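The Desk Tidier Will See You Now

By Gisela Rieger
26 May 2021

The Nadeo arrives in 3 boxes, one of which contains only the manual. It is a pair of robot arms that bolt to either side of a desk and, in the words of the brochure, "restore order to the surfaces of your life." It costs 3000 euros. My life has several surfaces, so I went to see it.

Skutov, the company behind it, keeps a demo room with a view of some trees and a parking lot. Fadi Issa runs the sessions. He is a patient man, and after an afternoon with the Nadeo I understand why they hired him.

The job of the day was books. Books are slippery and floppy, Issa says, and people will leave them anywhere. The arms close in from both sides like two polite guests reaching for the last cookie.

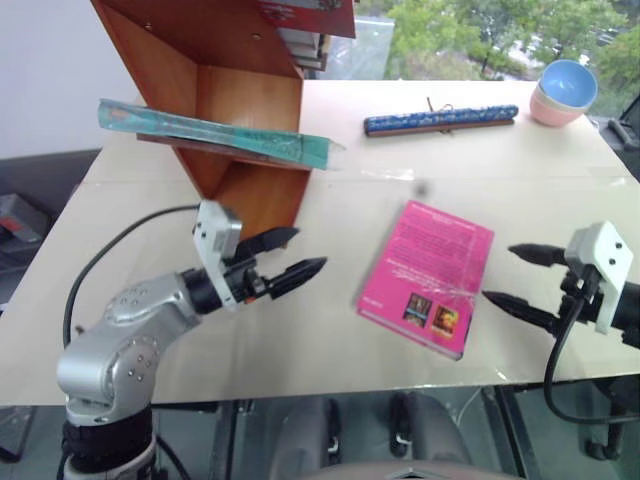 The Nadeo's two grippers on either side of a plastic-wrapped pink book.

Setup takes 11 minutes if you are Issa and the better part of a day if you are me. You guide the arms through a chore by hand, then do it again, and again, until they get the idea. Skutov suggests 8 rounds per chore. I have raised a teenager on fewer.

Once taught, it's slow but careful. It never dropped a book while I was there, though it did think hard about a paperback for longer than I would spend reading one. The noise is a low hum, easy to ignore. The cables are another matter, and I'd like them tucked away at this price.

Irja Laaksonen, who heads the design team, promises neater wiring in December, along with a lesson pack for dishes. I asked if the arms could do laundry. She asked if I wanted coffee.

214 shares | 37 comments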